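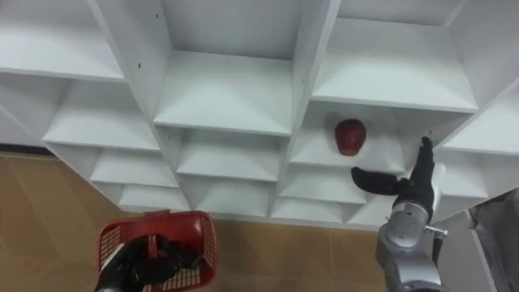 Kunard is looking for a Community Host (part-time, 20 hours a week)

If you love talking about cider and perry as much as you love drinking them, we would be so happy to hear from you! Kunard is an online meeting place for people who make, pour and collect craft cider, and our members' forum and tasting calendar have grown faster than our little team can keep up with.

As Community Host you'll welcome new members, answer their questions (some of them wonderfully odd), and keep the listings for 341 cideries correct and up to date. You'll also help Seon-mi Seo, our editor, put together the monthly newsletter, and in March you'll lend a hand with our online tasting week, when things get pretty lively in the evenings, sometimes until 10 p.m.

You don't need a background in the drinks trade. We'd like you to write clearly, be patient with people who have forgotten their password again, and feel at home with simple web tools. A bit of photo editing would be nice, but we can teach you that. You do have to be 21 or older.

The work is remote within the United States, with paid time off and a yearly visit to our office in Greser, travel paid.

To apply, send a resume and a short letter to Chang-ho Bae through the contact form on our site. Please tell us about a cider you'd pour for a friend who says they don't like cider. We read every letter and will write back either way.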